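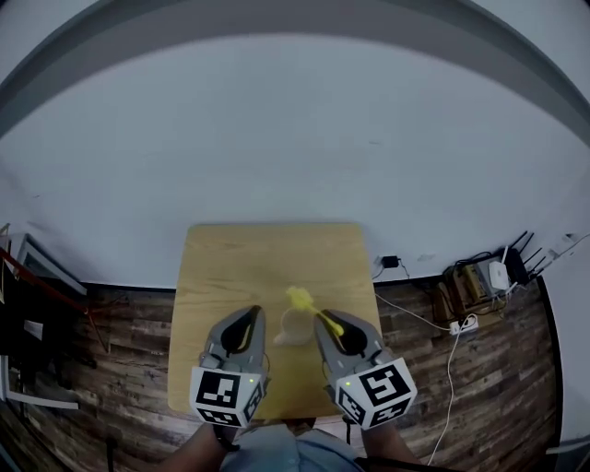 The square table, a small cup and something bright yellow

Getting dust off light wood without wrecking the finish

I used to spray everything. Polish on the table, polish on the shelves, then a gray film by November that I could write my name in. So I quit the spray and now I do it like this.

Start dry. Go over the top with a soft cloth, following the grain, and fold to a clean side when it looks dirty. Do the legs too (I always forget the legs).

Next, put 200 ml of lukewarm water in a bowl with one drop of dish soap. Dip a corner of the cloth and wring it out hard – harder than that! It should feel barely damp. Wipe a small patch, then dry it right away with a second cloth.

Sticky rings need patience. Lay the damp cloth on the spot for a minute and try again. My neighbor Asanka Weerasinghe swears by 600 grit sandpaper for the stubborn ones, but I'd only try that on bare wood, and underneath first.

I do mine at 9 in the morning, when the low light shows every streak.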